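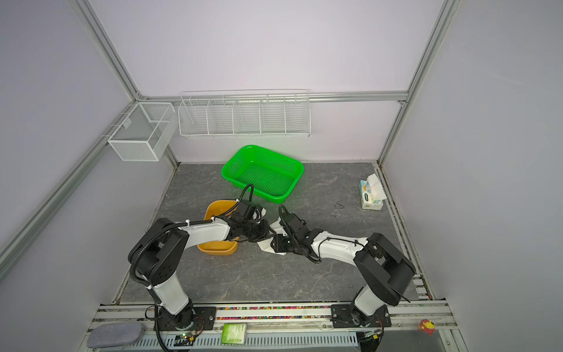
La libreta de las normas

Confieso que llegué a Notau con un prejuicio: a mí las normas me dan sueño. Y resulta que me pasé la mañana entera hablando de ellas con Bindu Nair (¡y encantada!), que lleva el cuaderno de buenas prácticas del laboratorio y lo defiende como otros defienden la receta de la paella.

La primera regla es de las que parecen una tontería: con dos brazos trabajando a la vez, nadie mete la mano en la mesa. Ni para enderezar un trapo. Se para todo, se espera y luego se toca. Taras Hutsuliak se la saltó una vez en febrero y todavía se lo recuerdan en la comida.

Luego está el registro. Llevan 1,124 ensayos apuntados y quieren llegar a 2,000 antes de cambiar una sola línea del procedimiento, y los fallidos se anotan igual que los buenos. «Si borras los malos, te quedas con un folleto», me dijo Bindu, y yo lo apunté enseguida, claro.

Con los cubiertos se ponen más serios todavía. El cuchillo tiene que ser de mesa y de punta redondeada, nada de filos de cocina, y las piezas se cogen de una en una, aunque estén pegadas. ¿Y el brillo del metal? Pues se deja, que en las casas las cucharas también brillan.
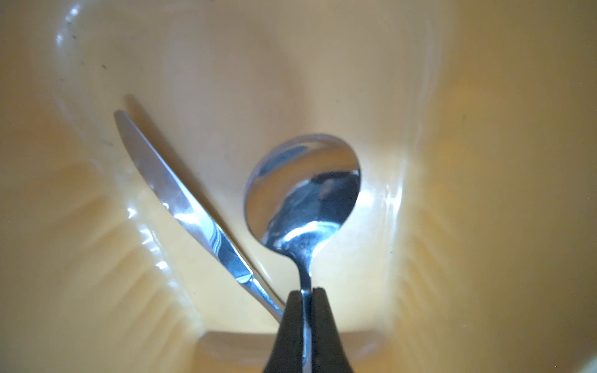
La pinza sujeta la cucharilla por el cuello, con el cuchillo al lado.

Lo que más discuten es cuánto hay que apretar. Nazar Vakulenko quiere un límite fijo para todo; Bindu prefiere uno para tela y otro para metal, y de momento conviven las dos versiones en el cuaderno, una a lápiz. Yo voto por la de Bindu, aunque mi voto allí no cuenta.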